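About Us

How We Work at Uston

Hi, and thanks for stopping by! I run the bench side of Uston, which is a small shop that writes and tests working rules for robot benches. We don't build robots. Other people do that very well, and then they send us their handling routines and ask whether the thing is being run the way it ought to be. Most of my week goes into checklists, and I'm a lot happier about that than my friends think I should be.

We started out in one rented room in Brurnley with 2 benches and a binder of house rules that we kept scribbling in. The binder is still here (it's on its third set of rings), but the rules now live in a proper document we call Endale, and every client gets a copy before we touch anything of theirs.

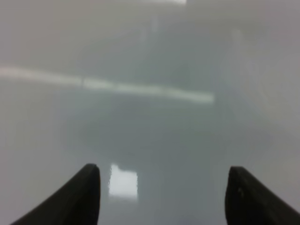

Posted by the bench lead, Uston
Saturday, May 1, 2021

So what's in Endale? A lot of dull stuff, and I mean that fondly. Start with the gripper open. Look at the fingertips before the first run and write down any mark or scuff, even a tiny one, so that next month you know if it's new. Check the table from the wrist camera's side as well as from the fixed one. Glossy tabletops throw ceiling lights straight back up, and a bright square of glare can sit right where you'd want to place a part. We ask people to log glare the same way they log a dirty lens -- note it, decide if it matters for the task, and sign off.

Then there's layout. We like small painted wooden cubes for placement work because everybody can get hold of them and they're easy to talk about over the phone. The rule is that the starting layout gets written in words before anything moves: which color is on the left, which is on the right, what touches what, and how much bare table is between groups. If two colors are close cousins, like a green-teal and a bluer teal, you name both in full every single time. "The teal one" gets sent back to you with a red circle around it. I've had 517 sheets through my hands since January and I still catch myself writing it!
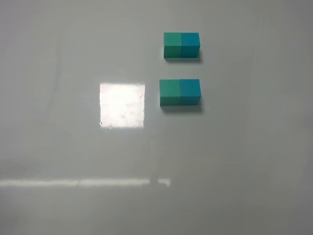

Cirus wrote to us that the layout rule felt fussy for the first week, and that by the second they were using it on benches we had never been asked to look at. They also wanted a shorter form, and they were right, so the layout sheet is now one page with room at the bottom for a sketch.

That's pretty much how Endale grows. Somebody tries a rule, grumbles, and tells us which part got in the way. We read every note, and we've kept all 1,715 of them. Almost 4 years of grumbling, filed by subject! Some rules have been dropped completely. We used to want a fresh sheet for every run, even when nothing had changed, and I can't say I miss it.

A few rules don't bend, though. Hands stay out of the reach area while the arm is powered. 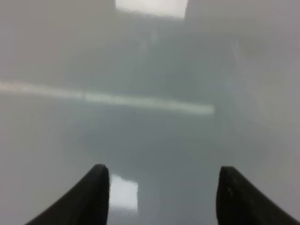

The stop button gets tested at the start of each shift by the person who'll be standing next to it, and the test goes in the log with initials. If two people disagree about whether a run should count, it doesn't count, and both of them write down why. Nobody edits a log afterward. You add a line underneath, with the time, and leave the old one alone.

If you'd like to see how we'd go about your bench, send us your current checklist, however scruffy -- coffee rings are fine. We'll mark it up and send it back with a copy of Endale and a blank layout sheet. Visits to the Brurnley room are by appointment, and please wear closed shoes.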